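5/13/20、入稿前日。試用機の返却も迫っているので、急ぎ足で書く。粗いところは勘弁。

# 卓上双腕キット「Ruva」を借りた 机ひとつ分の自動化、どこまでいけるか

161万円。高いか安いか。

双腕ロボットと聞いて工場の柵の中を思い浮かべる人には安い。趣味の電子工作の延長で考えている人には目が飛び出る。編集部の反応もきれいに割れた。Unorholmが出している「Ruva」は、ちょうどその境目にいる製品だ。アーム2本、グリッパー、取り付け金具、制御ボックス、それとソフト一式。机は付かない。PCも付かない。ここ、注文前に確認。

貸し出しはDesmetの短期プランを使った。代理店というかレンタル屋というか、その両方。買う前に実機で試せる窓口が国内にあるのは素直にありがたい。申し込みから到着までの連絡も早かった。ただし返却時の梱包は借りた側の仕事で、箱がでかい。捨てずに取っておく場所を考えてから借りたほうがいい。

今回やったのは小物の仕分け。カゴからカゴへ移す、向きをそろえて置く、戻す。地味。でも通販の小口出荷でも、研究室の備品整理でも、教室の実習でも、結局やりたいのはこのへんだろうと思う。派手なデモはメーカーの動画に任せる。

## 届いてから動くまで

開梱から最初の一動作まで、6時間。

二人がかりでこれ。説明書には半日とあるから、まあ嘘ではない。内訳でいうと、いちばん時間を食ったのは机の準備だった。アームの台座は机の奥の縁に固定する方式で、天板がたわむと位置が合わない。最初に使った折りたたみ机は論外。アームを振ると天板ごと揺れる。白い天板の重い机に替えて、やっと落ち着いた。

金具の締め付けは六角レンチで、同梱品でいける。締める順番が説明書の本文と図で食い違っていて、ここで一度ばらした。図のほうが正しい。次の版で直してほしい。

ケーブル。これが悩ましい。電源と通信がアームの外側を通るつくりで、内蔵ではない。手首まわりに余裕を持たせないと、関節をひねったときに突っ張る。余らせすぎると今度は垂れる。たるみの長さに目安の数字がほしいのに、説明書には「適切に」としか書いていない。適切とは。結局、端から端まで手で動かして、引っかからない長さを探して固定した。初日の夜はほぼそれで終わった。

起動すると台座が緑に光る。遠くからでも通電がわかるので、これは便利。部屋の反対側でカップ麺にお湯を入れながらでも状態が見える。

ソフトはブラウザで開くタイプ。インストールは要らない。画面は素っ気ないが、迷わなかった。左右のアームがそれぞれ別タブになっていて、両方を一度に見たいときに切り替えが忙しいのが難点。「同時表示」という項目がメニューの奥にあるのを三日目に発見。手前に置いてくれ。

左右の呼び方にも触れておく。Ruvaでは「ロボットから見た右」が右アーム。向かい合って作業する人間からは左に見える。最初のうちは確実に間違える。編集部では台座に付箋を貼る案も出たが、慣れるほうが早いということになった。慣れるまでに何回か、動かないはずのほうが動いてびくっとした。

## 教え方は手で引っぱるだけ

動作の登録は、アームを手で持って動かし、要所でボタンを押す方式。いわゆるダイレクトティーチ。関節を緩めた状態だと思ったより軽い。小柄なスタッフでも片手で動かせた。ただ肘にあたる部分だけ妙に粘る感触があって、細かい位置合わせでは両手がほしくなる。

登録した点は画面に並ぶので、あとから順番を入れ替えたり、速度を変えたりできる。点の名前は自動で連番。日本語の名前も付けられるが、長いと途中で切れて表示される。「黄色カゴ右手前の上」みたいな名前にすると、全部「黄色カゴ右…」になって区別がつかない。短く付けるのがコツ。うちは途中から「き右手」「ちゃ左」みたいな暗号になった。あとで見返すと自分でもわからない。

便利だったのは、登録した動きをゆっくり再生する機能。つまみを回すだけで速度が落ちる。止めたいところで止まる。ぶつかりそうだなと思ったら、その場で一つ前の点に戻せる。この手の機械に不慣れな人がいる職場なら、ここだけでもだいぶ気が楽になるはず。

非常停止は有線の大きなボタン。線の長さに余裕があるので、作業者の手元まで引ける。押したときの止まり方は素直で、復帰の手順も短い。当たり前の話だが、当たり前にできていない製品も世の中にはある。

## カゴとカゴのあいだで

仕分けの題材は編集部の机まわりにあったもの。梱包テープ、フタ付きの小瓶、オレンジ色のおもちゃのニンジン、ラベンダー色の角の丸いスポンジ状のキューブ、白黒の小さな人形。硬いの、柔らかいの、丸いの、立つの、倒れるの。ばらけていれば何でもよかった。

天板には茶色い紙のマットを敷いた。白い机のままだと照明の照り返しがきつく、作業する人間の目が疲れる。紙なら汚れたら替えられるし、カゴの位置を鉛筆で書いておける。これは貸し出し元のすすめではなく、うちの勝手な工夫。おすすめ。

グリッパーは黒い二本指の平行タイプが左右に付く。指先だけPlatexの交換品に替えられる仕組みで、貸し出しセットには標準の指が付いてきた。角ばった形で、見た目より細かいものをつまめる。

やってみて意外に楽だったのがキューブ。多少ずれてもつぶれてくれるので、つかむ側の精度が要らない。逆に手こずったのがテープ。寝かせた状態だと、外側から挟むには指の開きがぎりぎりになる。真ん中の穴に片方の指を入れて、縁を挟むやり方に変えたら安定した。人間が片手で持つときと同じ。言われてみればそうなのだが、気付くまでに昼をまたいだ。

小瓶はフタをつかむか胴をつかむかで迷う。胴にはラベルが巻いてあって、強く挟むとこすれて紙がよれる。商品として出すものなら、これはまずい。フタ側で持つことにした。ただフタは胴より低い範囲しか挟むところがなく、指の高さを数ミリ外すと空振りする。ここはカメラでの補正を入れないと量産の現場では厳しいだろう。

ニンジン。葉っぱのほうを持つと先端が下がって、カゴの縁に当たる。実の太いところを横から挟むのが正解だった。隣に別のものが重なっていると、一緒に付いてくることがある。薄手でくしゃっとしたものは特に。片方のアームで押さえて、もう片方で抜く。双腕でよかったと初めて思った瞬間。

カゴそのものも曲者だった。編み目のあるカゴは見た目がいいし軽い。軽いから動く。指先が縁に触れただけで向きが変わり、登録した位置とずれる。底に滑り止めを貼るか、重いトレーにするか。本気で運用するなら後者。
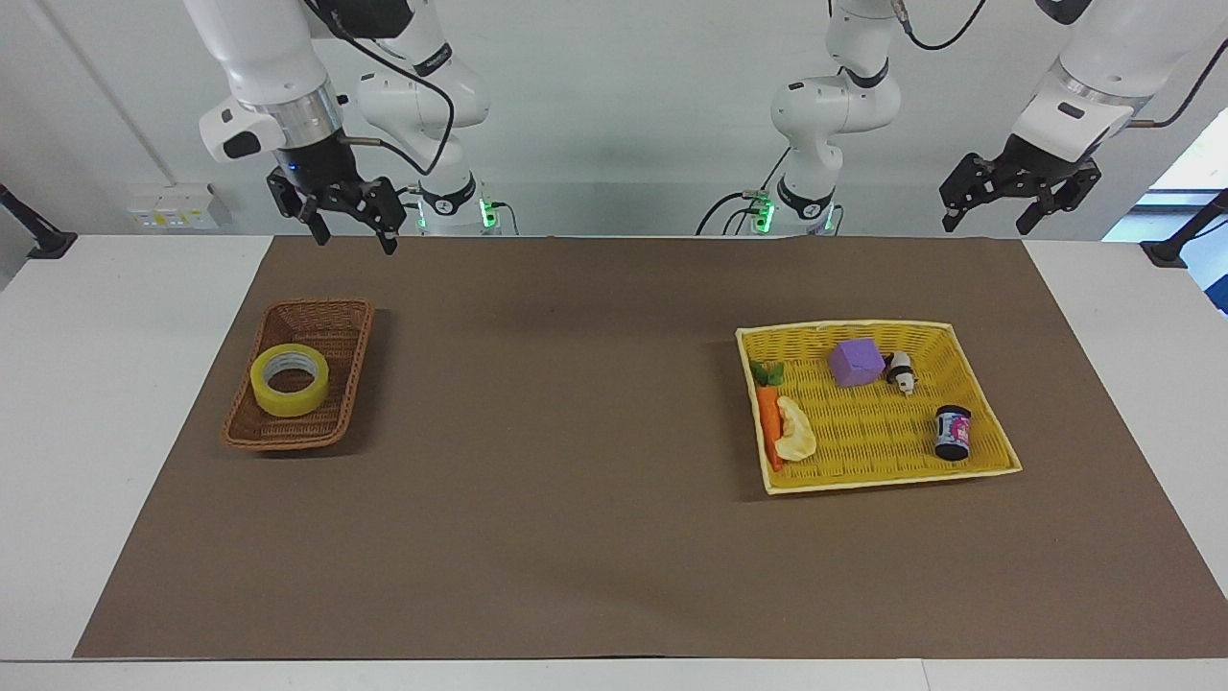 ## 20回やらせてみた

同じ動きを20回繰り返すテストもやった。テープ一個を黄色いカゴから茶色いカゴへ運び、放して、元の姿勢に戻る。毎回、テープは人の手で開始位置に戻した。速度は中くらい。

落としたのは2回。どちらも後半で、カゴの位置が少しずれていた。機械の繰り返し精度というより、こちらの置き方の問題だと思う。カゴを鉛筆の線に合わせ直したら、その後は普通につかんだ。メーカーに言わせれば「想定内の使い方ではない」かもしれないが、実際の職場でカゴがずれない日はない。ここは厳しめに見ておく。

速さについて。人がやったほうが速い。圧倒的に速い。カゴの中身を移すだけなら、ひょいひょいで終わる。Ruvaは一個つかむのに、近づく、止まる、下がる、挟む、上がる、と全部の段を踏む。速度を上げればそれなりになるが、上げるとカゴに触れたときの被害も大きくなる。夜のうちに黙々とやらせるとか、人が別の作業をしている横で回すとか、そういう使い方になる。

音は静か。関節の動作音は低い唸り程度で、隣で電話ができる。グリッパーの開閉だけカチッと鳴る。この音、最初は気になるのに、慣れると「お、つかんだな」という合図になって助かる。グリッパー本体に小さな青いランプがあり、手元の状態を見るのに重宝した。

熱のほうは、長く回したあとで台座に触っても気になるほどではなかった。夏場の締め切った部屋でどうなるかは未確認。

## 両腕を一緒に使うとき

双腕の売りは協調動作。片方で押さえる、片方で開ける。受け渡す。動画で見ると夢がある。

現実はというと、同期の設定がまだ荒い。左右の動きを「ここで待ち合わせ」と指定する機能はある。あるのだが、待ち合わせの点を一つ足すと、後ろの点の時間が全部ずれる。直すと別のところがずれる。もぐら叩き。慣れた人ならうまくやるのかもしれない。試用期間中の我々には、二つの腕が順番に動く構成で精一杯だった。

干渉のチェックは効いている。左右の腕が近づきすぎる動きを登録しようとすると、再生前に警告が出る。赤字で出るのでわかりやすい。ただケーブルまでは見てくれない。腕同士は当たらなくても、垂れた線が相手のグリッパーに引っかかることはある。一度やった。幸い低速だったので抜けただけで済んだが、ひやっとした。初めて動かすときは必ずゆっくり再生で、線の動きを目で追うこと。これは大事なので太字にしておく。**線を見る。**

受け渡しは、キューブならできた。右でつかんで、中央で左に渡して、左が置く。柔らかいので多少ずれても吸収してくれる。人形は無理だった。頭が丸くて、つかみ直すたびに向きが変わる。試したが時間切れ。悔しいので返却前にもう一回やるつもり。

## お金の話

本体が161万円。これに送料と、必要なら設置の出張費。指先の交換品は別売りで、形によって値段が違う。見積もりはDesmetで出してもらうのが早い。

レンタルで始めて、気に入ったら買い取りに切り替えることもできるとの説明だった。切り替え時にレンタル料がどこまで差し引かれるかは契約の種類による。書面で確認を。口頭だけで進めると後で揉めるやつ。

保証は消耗品が対象外。指先のパッド、ケーブルの被覆、あたりが消耗品扱い。ケーブルの被覆が消耗品なのはどうかと思う。外を通す設計にしたのはそちらでは、と言いたくなる。担当窓口に聞いたところ、ケーブルの取り回しを見直した改訂版が10月に予定されているとのこと。既存ユーザー向けに部品だけ出るかどうかは未定。急がないなら待つ手もある。

ソフトの更新は無料。試用中にも一度来た。更新後に登録済みの動作が消えないか心配したが、全部残っていた。念のための書き出し機能もあり、ファイルは小さい。毎日の終わりに書き出しておく習慣をつけると安心でです。

## 向く職場、向かない職場

小物の種類が決まっていて、置き場も決められて、急がない。そういうところには合う。検品前の並べ替え、サンプルの出し入れ、学校の実習。特に実習はいいと思う。手で引っぱって教える方式は説明が要らず、触ればわかる。停止ボタンの教育もその場でできる。

向かないのは、毎日違うものが山積みで来るところ。つかむ位置を毎回教え直すことになり、だったら人がやる。カメラ認識のオプションが出れば話は変わるが、今回の貸し出しには含まれていなかったので評価しない。カタログの文句だけで点は付けられない。

設置場所も要注意。机の奥行きがあっても、腕を上げたときの高さを忘れがち。上に棚がある机はだめ。うちも最初、棚の下に置こうとして断念した。それから窓際。日が入ると明るさが変わって、目で位置を合わせるときに影の落ち方が違って見える。カーテンがあるといい。

## よかった点、困った点

- 手で教える操作がわかりやすい。ゆっくり再生は秀逸
- 台座の光で状態がわかる
- 動作音が小さい。事務所に置ける
- 説明書の図と本文がちがう箇所あり。図を信じる
- ケーブルが外に出ていて、取り回しは使う人まかせ
- 待ち合わせ設定の編集がつらい
- 点の名前が途中で切れる。短く
- 返却用の箱が本当に大きい

編集部の評価は、割れたまま。買う派は「机ひとつで始められるのがいい」、待つ派は「改訂版を見てから」。筆者は待つ派寄り。ただ、借りるなら今でも十分おもしろいので、レンタルは勧める。最低でも一週間は借りること。初日は机とケーブルで終わるし、二日目は左右を間違えて終わる。まともに触れるのはその後から。

返却は明日の午前、集荷の人が来る。それまでに人形の受け渡しをもう一度。結果は次号の編集後記に書く予定てす。

*製品：Ruva（Unorholm）／貸し出し：Desmet／交換用指先：Platex（今回は未使用）*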